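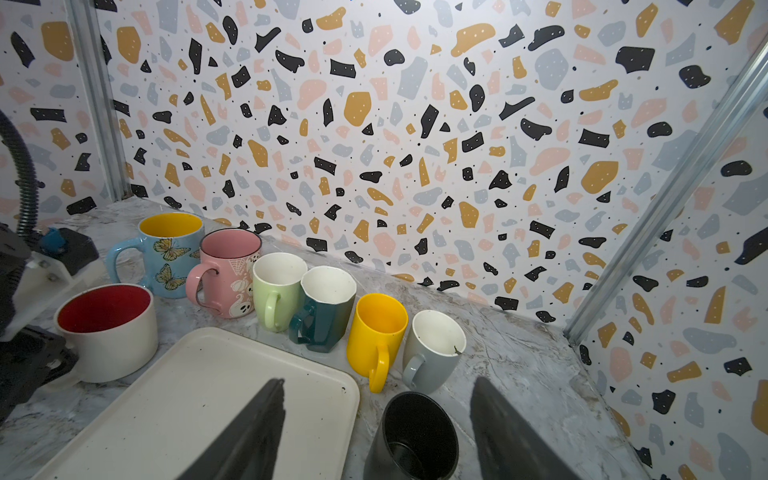 Mugs on the counter, light blue one at the back left

Home | Screenings | House Checks | Reviews | Contact

Search this site

Pre-show safety check, Hevari screening room
Feature: Stendeo (subtitled). Checked Sat 16 June, before doors.

Seats and aisles: OK. All 49 seats sit firmly now, and I'm so pleased the wobbly pair in the back row finally got new bolts.
Exit signs: OK, both lit, and you can read them from the front row with the house lights down.
Aisle lights: NEEDS WORK. One strip on the left flickers whenever the sound gets loud (and it's a loud picture, what with all that train business in the second half!). Taped a note to the switch.

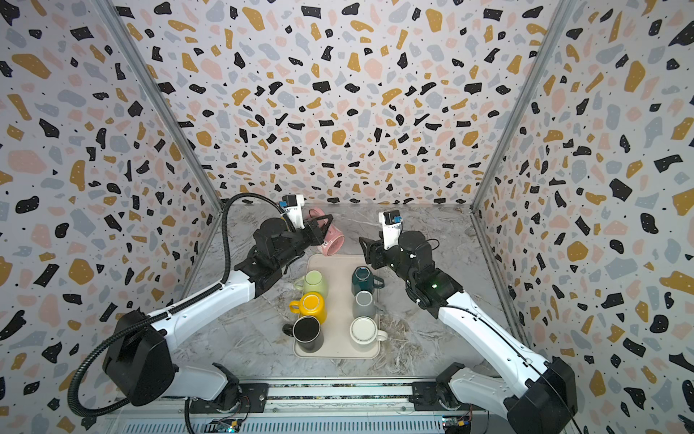
Francine Turcotte
House Manager

Projection booth: OK. Lamp at 222 hours, fan running, vents clear. Please, dear projectionists, keep your coats off the vents.
Fire extinguishers: OK, 2 on the wall, tags good through October.
Sound level: OK after Normand Sawatzky brought the Vornport trailer down a good bit, bless him.
Doors: FIXED. The lobby door was sticking again, so I planed the bottom edge and it took me almost 15 minutes.

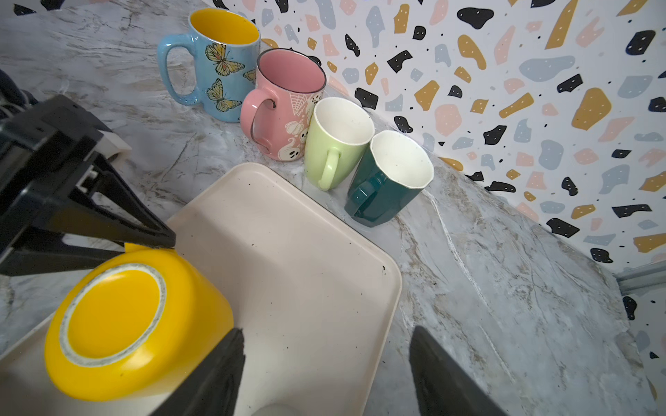

Yellow bowl on the tray

Still open: aisle strip, left side. I'll look at it again before the Yeo double bill.

Contact the house office | © Hevari Screening Room | Back to top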